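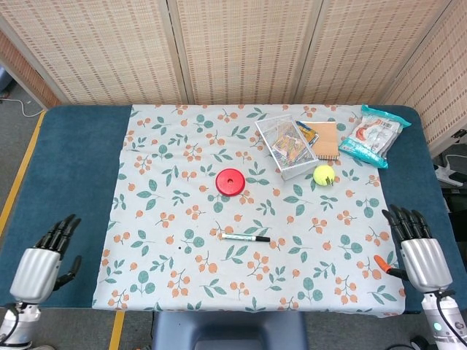 **Ticket 617 – League table shows Lambrechts twice, and both are wrong**

Status: closed (grudgingly)
Product: Pumenora league manager, club edition
Opened: 4 April 2020

**What's wrong**

The public table for the amateur football league lists Lambrechts in second place and again in ninth. The players are delighted with the first one. Goals scored are split between the two rows, so the top scorer chart also thinks our leading striker is two men of modest talent.

The season is on hold, so there's no match this week to make it worse. On the other hand, everyone is at home with time to study the table, and they are writing in.

**What I expected**

One Lambrechts. Fourth place, by my own sums on the back of an envelope.

**Steps to reproduce**

1. Open the public page for the league.
2. Look at the table.
3. Look at it again.

**Log**

*Entry 1.* Cleared the browser cache, as the help page suggests for every problem including, I suspect, hamstring injuries. No change. Tried on the phone. Still two of them.

*Entry 2.* Rebuilt the table from the admin menu. The progress bar reached the end, went back to the start and had another go. Afterward Badach had minus four goal difference where they'd had plus four. Restored last night's backup. Badach are back where they were and need never hear of this.

*Entry 3.* Exported all results to a spreadsheet: 198 matches, which is the right number. So nothing is missing and nothing has been entered twice. Whatever is splitting the club happens after the results go in.

*Entry 4.* First reply from Pumenora support. They ask whether the club may have fielded two teams. It struggles to field one.

*Entry 5.* Sorted the export by home team and found it. Half the rows say "Lambrechts" and the other half say "Lambrechts " with a space after the s. You can't see it on the page. You can see it if you click in the cell and hold down the right arrow key, which is how I spent my evening.

The rows with the space all came in through Skilell, the app the referees use to send scores from the touchline. The rows without it were typed in by hand from paper match cards, back before the referees agreed to use the app.

*Entry 6.* Fixed the name in Skilell. New test result went in clean and landed on the correct row. Deleted the test result. The table kept the three points. Rebuilt again, with my eyes half shut, and this time the points went away and Badach stayed put.

*Entry 7.* The old rows still had the space, of course. Support says there is a merge tool under Clubs > Advanced > Merge duplicates. It offers to merge "Lambrechts" into "Lambrechts" and asks if I'm sure. I was not, so I took a backup first. Keep the one **without** the space. The tool doesn't tell you which is which, but the older club ID is the good one.

*Entry 8.* Merge done. One Lambrechts, fourth place. Goals for and against agree with the envelope. The striker is whole again and back on top of the scoring chart. A complaint has already arrived from someone who liked second place better.

**Cause**

Trailing space in the club name on the Skilell side. Pumenora treats it as a different club and creates one without asking.

**Still open**

- Pumenora should trim names on import. Support has marked this as a feature request, with a possible fix in May. They didn't say which May.
- The disciplinary page still counts yellow cards per club ID, so two suspensions may have been missed before the break. Moved to its own ticket.
- The old club logo came back after the merge – the one with the misspelled motto. Needs uploading again.

**For whoever gets this next time**

Back up, export, sort by name, check for spaces at the end. Don't press Rebuild until you've done the merge.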